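Food Safety 206 — Session 2: Tracing an Outbreak

Reading before class: Havlíček's chapter on lot codes, and the Stimuneck case file.

A trace starts with sick people. Health departments interview each patient about what they ate in the week or so before symptoms began. Memory is poor, so receipts and store loyalty cards are used to fill the gaps.

In the Stimuneck case, 954 cartons of soft cheese shared one lot code. The code gave the plant and the packing date but left out the line number. The company had to pull everything packed that day, including cartons from a line that had tested clean.
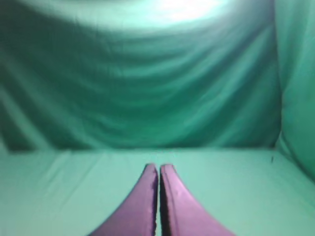 Traceback goes from the store to the distributor to the plant. Trace forward goes the other way: once a bad lot is known, the plant lists every customer who received it. Small plants often have the first set of records and lack the second.

Terms to know: lot code, traceback, trace forward, cross-contact, environmental swab. Cross-contact refers to allergens. Do not use it for bacteria on the exam.

Written work: draft a recall notice for the Stimuneck cheese, one page. Give the product name, package size, lot code, the reason for the recall and what the buyer should do with the product. Hand it in to Vlasta Malý by 12 June 2018.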